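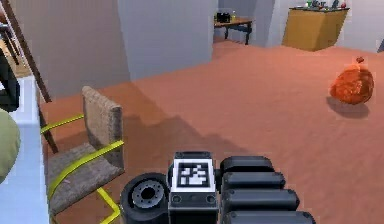 Inicio | Cocina | Limpieza | Taller | Contacto

Preparar la casa para un robot: apuntes de la jornada de puertas abiertas de Trutine

La demostración duró 20 minutos y costaba seguirla desde el fondo de la sala. Primero se vio el recorrido en simulación y después con el equipo Besent, que se vende a 2,499 euros. Me quedé con lo que sirve en cualquier casa, también con un aspirador corriente.

Suelo. Recoja lo que esté suelto en la moqueta antes de empezar. Un objeto redondo en mitad del paso obliga a dar un rodeo.

Sillas. Arrímelas a la mesa. Las de patas tubulares dan más problemas que las macizas, según el técnico.

Luz. Las sombras duras confunden a algunas cámaras. Corra un visillo o encienda otra lámpara.

Muebles. Deje 100 cm libres delante de los armarios que deba alcanzar el brazo. Los frascos, en una sola fila — nunca unos detrás de otros.

Palos y escaleras. Guárdelos tumbados o sujetos a la pared.

Pinza. Paño seco y nada de alcohol sobre los marcadores impresos. Vaněk recomienda revisar los tornillos cada 200 horas; Pimex incluye la llave.

La próxima jornada será en enero. Hay que apuntarse antes.

Contacto | Aviso legal | © Trucos de casa y taller | Volver arriba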